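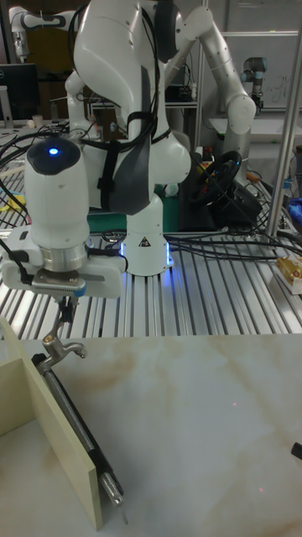 Yoshinori Kudo asks whether the slotted aluminium table at Muvdale needs re-levelling each time something is bolted to it. It does not. Check the level once the fixings are tight, and again after 100 hours of use.

Three points on bench layout follow from his letter. Cables that cross the rails should be bundled and led off to one side – the slots are for fixings and should be kept clear where a bolt may have to slide. Marble-patterned tops wipe down well, but light brown veining hides pencil marks, so set out positions with tape. Board partitions need a fixing at the foot as well as at the back edge; a board held at one point will creep out of square.

Spare slot nuts are in drawer 38 at Dimwood. Take 2 per bracket and enter them in the book. Akihiko Hoshino has the revised layout sheet, dated 13 August 2021, and will post copies to Kuturthorpe on request. The next bench notes will appear in November.

We use cookies to remember your newsletter settings. Accept | Manage

Contact the editor | © Dimwood Bench Notes | Back to top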